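Nornoder

Nornoder is a set of 1220 handwritten recipe cards from the town of Temermont, typed up as plain text. Each card is one file. The list of all cards is in cards.csv, with the title, the writer's name if known, and the decade.

What is in a file

The first line is the title. Ingredients come next, one per line, then the method as a single block. Spelling was left as the writer had it, so you will find "flower" for flour and three ways to write zucchini. Words we could not read are marked [?]. Amounts are never converted.

Wilma Moffat and Keyvan Moradi did the typing. Jamshid Nouri checked 100 cards against the originals and fixed the errors he found. The rest have been read over once.

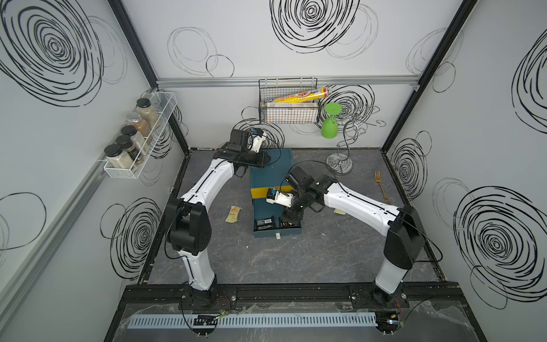

Fractions were the main source of errors. A faded 1/2 and 1/3 look much the same, and if both made sense the typist picked one and added a note at the end of the file. Search for NOTE: to find these.

Known problems

15 cards are missing a second side. Cards 310 to 318 are out of order in cards.csv but the file names are right. Oven settings such as "slow" and "quick" have no temperature attached.

Use

Free for any use, with credit to Nornoder. Please don't use the writers' names in advertising. Send corrections to Mehrangiz Sharifi with the card number and the line.

Last changed 2/22/21: fixed line endings, removed two duplicate pickle recipes.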